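Kaloseck at the Drurville Playhouse, anyone been?

gapeseed
Went in March and I'm still cross. Three hours, no interval, and the whole first half is a woman folding laundry while a man hums behind a door. I like slow theatre, I sat through all of Gape and loved it! But this felt like being told off for wanting a plot.

Berwyn Parri
Three hours? It was 171 minutes, I checked my phone when I got out (sorry). And the folding IS the plot. By the time he comes through the door you know exactly what sort of marriage it is. Best thing Eleri Rosser has directed, and I'd go again tomorrow. 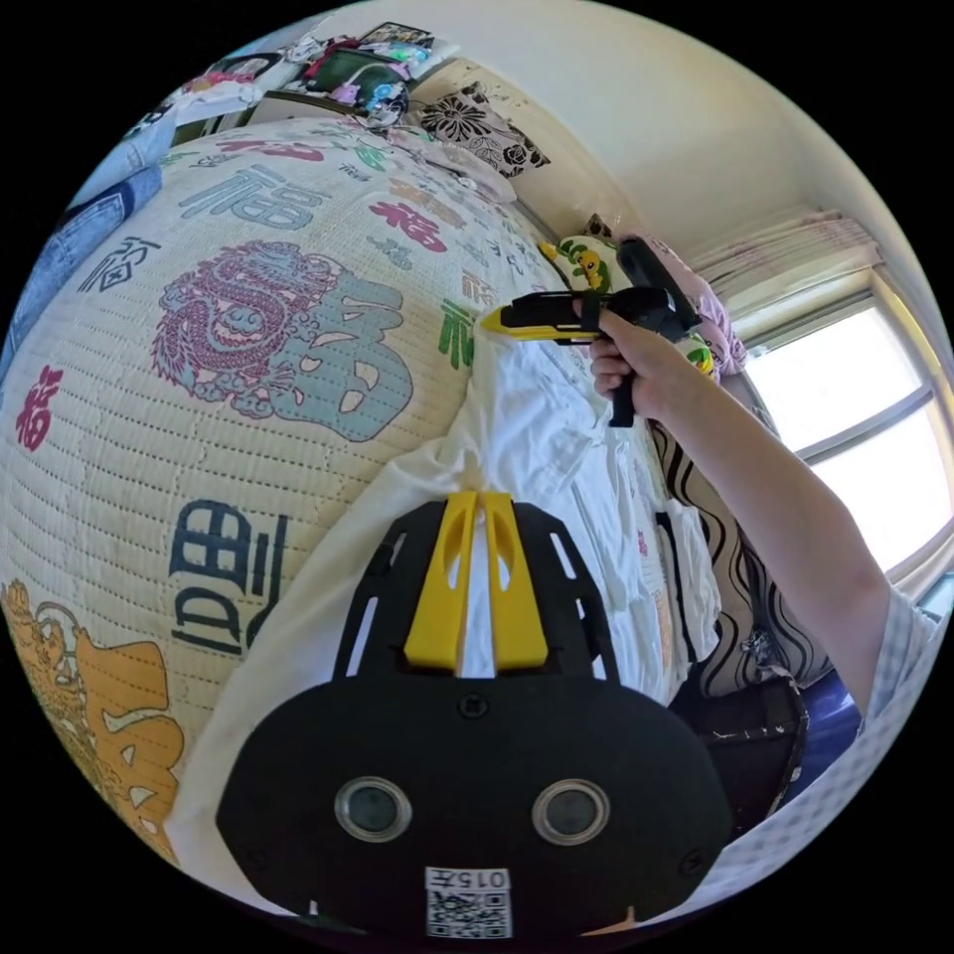

My spare room, dragons and all. More going on than in act one, I'll give you that.

gapeseed
Ha, I'd have paid to look at that instead. My trouble was the size of the place. It seats 900 and from the back of the circle I couldn't see her face, so all that tiny hand business was lost on me.

mothballs_2
Agree about the circle, but I was in row C and still got bored, so it isn't only that. The humming was lovely though. Does anybody know if it was live?

Berwyn Parri
Live, I'm fairly sure, you could hear him breathe. Fisex did the sound and they don't normally use recordings.

mothballs_2
Well it's had me looking at my own towels differently, which I suppose is a point to Rosser.
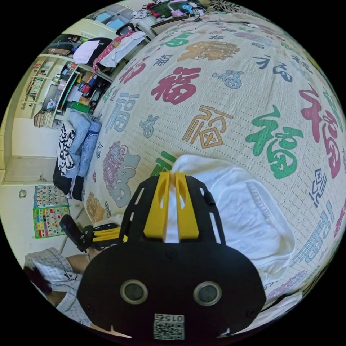

Towel on the bed, cream bedspread. No humming.

gapeseed
Right, you two. If it tours somewhere small I'll give it another go, but I'm sitting at the front and I'm bringing a sandwich.

Berwyn Parri
Studio dates are meant to be up next month, will post if I see them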